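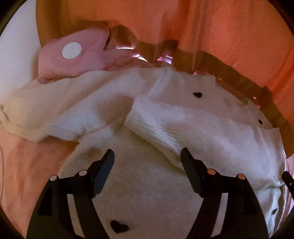 Werkstattbuch, Mai, Nachmittag ab 15 Uhr

Heute Stricksachen falten, zweiter Durchgang. Wir haben am cremefarbenen Strickteil gearbeitet, auf dem rosa Tuch vor dem orangen Vorhang. Yupin hat gefragt, warum wir nicht den Tisch im Nebenraum nehmen. Ich finde das Licht hier besser und habe es so gelassen.

Reihenfolge wie letztes Mal: zuerst ausbreiten, dann die Ärmel nach innen, dann von unten nach oben schlagen. Das flauschige Garn macht mir immer noch Mühe. Es hält an sich selber fest, und wenn man am Ärmel zieht, kommt der halbe Rumpf mit. Oddur meint, man soll den Ärmel zuerst anheben und erst danach hinüberlegen. Habe ich probiert, geht langsamer, aber die Kante wird gerader.
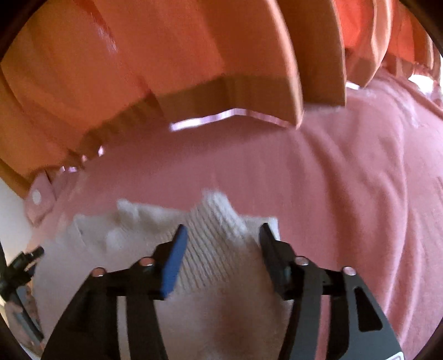

Insgesamt 19 Faltungen bis zur Pause, davon waren zwölf für mich in Ordnung. Bei den anderen lag meistens der linke Ärmel schief. Eine Faltung dauert etwa drei Minuten, wenn ich das Glattstreichen mitrechne.

Das rosa Tuch rutscht beim Ziehen. Ching-wen bringt morgen Klammern mit, sonst müssen wir es unter die Auflage stecken – das hat bei Oken auch gut funktioniert.

Offen:
Vorhang bügeln oder so lassen? Thaddeus fragen.
Strickteil nach dem Falten nicht in die Kiste pressen, es bekommt dort Knicke.
Liste für Marchetti ergänzen, die Nummer 106 fehlt noch.
Nächstes Mal mit dem Rückenteil nach oben anfangen.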